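Milagros had the oats out before six. Two cups, then the dates, chopped too big, who cares. Her brother Telmo was on the 701 bus and he'd be starving when he got in.

"You're burning the honey," Casimiro said from the stairs.

"I'm not." She was. A little.

She scraped it in anyway and pressed the whole mess flat with a wet spoon. Apricots on top — Telmo hated raisins, always had. 20 minutes in the fridge. Not enough. Teh bars fell apart when she cut them.

The gate banged. Telmo, thinner, a bag on each shoulder, two years gone and not one letter.

"Is that Mama's recipe?" he said.

"Sit down."

He ate the crumbs first, with his fingers, standing up. 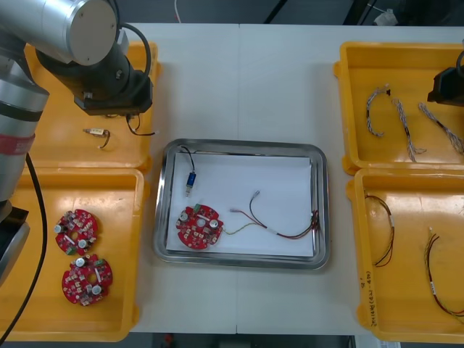
"Needs salt," he said, and reached for another one.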